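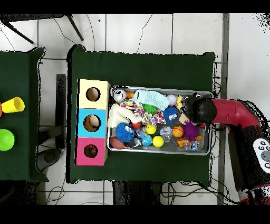 Cleaning and Sanitizing Mixed Toys Between Uses

Applies to: play corners, waiting rooms, toy lending shelves
Last revised: 4 Sep 2021

Scope

This procedure covers hard plastic, rubber, fabric and plush toys that are handled by more than one child. It does not cover battery-powered toys, bath toys with a squeeze hole, or unfinished wood. Those are handled on separate sheets.

Cleaning and sanitizing are two separate steps. Detergent removes soil. Sanitizer applied over soil loses strength quickly, so the order below should not be changed.

What you need

Mild dish detergent
Unscented household bleach, strength printed on the label
Two wash basins and one rinse basin
Soft brush and a narrow bottle brush
Mesh laundry bags with zippers
Drying rack
Nitrile gloves

Step 1. Sort by material

Empty the tray or bin completely. Make three groups: hard surface, soft rubber, and fabric or plush. A toy made of two materials goes with the more delicate one. Pull out anything with a split seam, a loose eye or a cracked edge and set it aside for repair or disposal.

Step 2. Wash hard and rubber toys

Fill the first basin with warm water and detergent. Brush all faces. Spiked and ribbed surfaces need the soft brush worked in two directions. Use the bottle brush for holes and recesses. Change the water when it turns cloudy. Rinse under running water until no suds remain.

Step 3. Sanitize

Dilute the bleach according to the label directions for toys and food-contact surfaces. Do not mix it with any other product. Submerge the toys and turn hollow pieces so that trapped air escapes. Leave them for the full contact time on the label. Mix a fresh solution each day.

Step 4. Wash fabric and plush

Place items in mesh bags, no more than half full. Check the care tag. Most polyester plush tolerates a gentle cycle at 30 °C. Items tagged for surface cleaning only are wiped with a damp cloth and detergent, then wiped again with clean water. Tumble dry on low if the tag permits it. Squeeze the thickest part of each toy before it goes back into use; if it feels cool or heavy, return it to the rack.

Step 5. Air dry

Space hard toys on the rack so they do not touch. Place openings face down. Do not towel dry after sanitizing.

Step 6. Return to storage

Wipe the tray, let it dry, and refill it with heavier pieces at the bottom. Write the date and your initials on the log sheet.

Send corrections to Josphat Ogola, Kinyua Toy Library.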